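4 min read

What 3340 laundry examples will and won't buy us

The Sturnska group has been collecting again, and the number going around this month is 3340. That is how many recorded runs of two-arm garment handling they now have on disk, and it has already turned up in one slide deck as proof that the clothing problem is nearly done. I spent part of November 2019 reading their logs and sitting in on collection, and I came away less sure of that than the slide is.

First, what a run is. Clothes go down on the floor of the cell, one or more of them get picked up, and everything gets written to disk: joint positions, gripper commands, the wrist cameras and the fixed views. A person steers both arms from start to finish. The learning system sees the recording later and is supposed to work out what the person was doing and do it again with clothes it hasn't met.
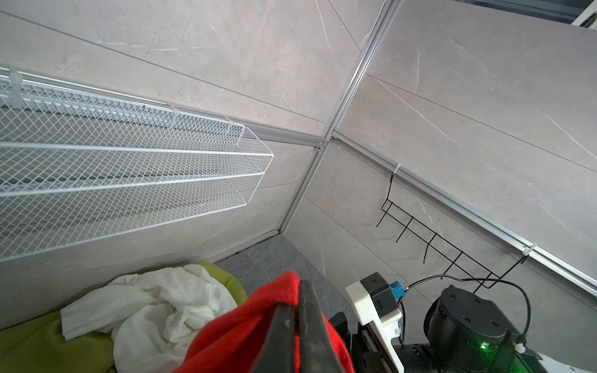 That last part is where I get stuck. Of the 3340 runs, 2671 use items from the same small bin. The operators know that bin by now. They know which jacket slides out of the fingers and which one bunches up, and they correct for it before anything goes wrong. You can see it in the logs, where the grip commands on familiar items come early and confident. A model trained on those will learn to be early and confident too. Whether it should be, with a coat it has never seen, is a question the data can't answer.

Gudrun Rathjen, who runs the sessions, doesn't really dispute this. Her view is that you start with what you can repeat and widen it afterward. Fine, but the widening was on the plan in July as well, and what we got between then and now was mostly more of the same bin.

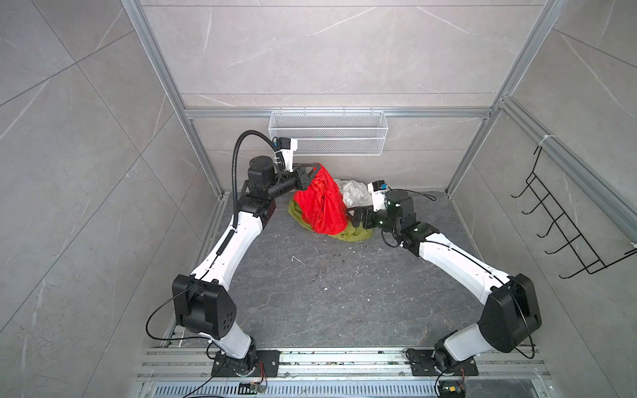

One arm lifts the red cloth while the other waits beside the pile.

Mixed piles are the better part of the collection, in my opinion, and there are too few of them. A single garment laid out alone is close to a solved pick. Put three things together and the operator has to decide which one to go for, where its edge is, and whether the thing underneath is coming along for the ride. Those decisions are what we are short of. The logs tag 511 runs as mixed, and the tag was added by hand after the fact, so I'd treat even that as generous.

Then there are the failures, or the lack of them. Until recently a dropped garment meant the operator hit discard and started over. Finn Rieger got that changed, and dropped items now stay in with a flag. Good. But the older runs were cleaned before anybody thought to ask, and those attempts are gone. A system that has only seen clothes held properly has no examples of what to do when they aren't.

I also asked about the cell. It's one cell, with one basket, one rack, one set of gray marbled walls. The Trumow people trained on a single setup two years running and then moved the rig to a different room, and by their own account it took them weeks to get back to where they had been. I would like to see a second background before I see another thousand runs against this one.
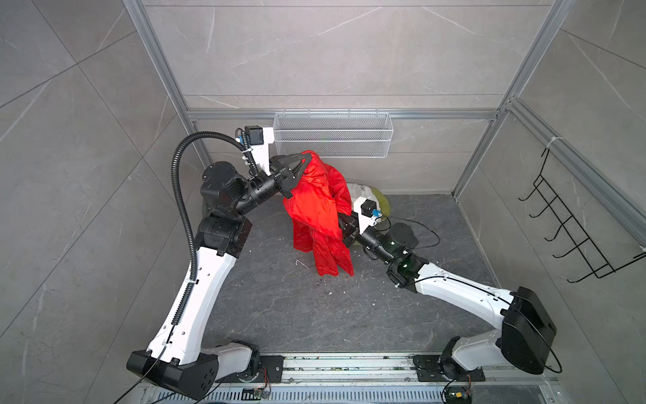 Two arms, one person

The other claim worth poking at is that these runs teach coordination. With a thin, slippery garment you do want both hands on it. One holds the top, the other finds the bottom or a sleeve. But watch the traces side by side and a lot of the time one arm is parked while the other works. That's what happens when one person drives two arms. You look at one gripper, then you look at the other.

So the model may pick up taking turns and we'll call it coordination. Adoración Campos has proposed a score for how much of each run has both arms moving with purpose. It hasn't been computed for the whole set yet. I'd hold off on any talk of two-handed skill until it has.
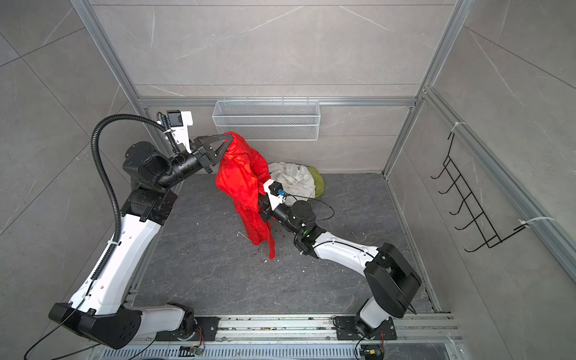

Benedikt Kettler read a draft of this and thinks I'm being unfair about the turn-taking. He says people handle laundry that way too, one hand holding still while the other hunts for a hem, and that a model that learned to hold still at the right moment would have learned something useful. He also says the second background is being priced, and that the score should be run on the mixed piles first, where he expects it to come out better than I do. I've asked to see both numbers when he has them.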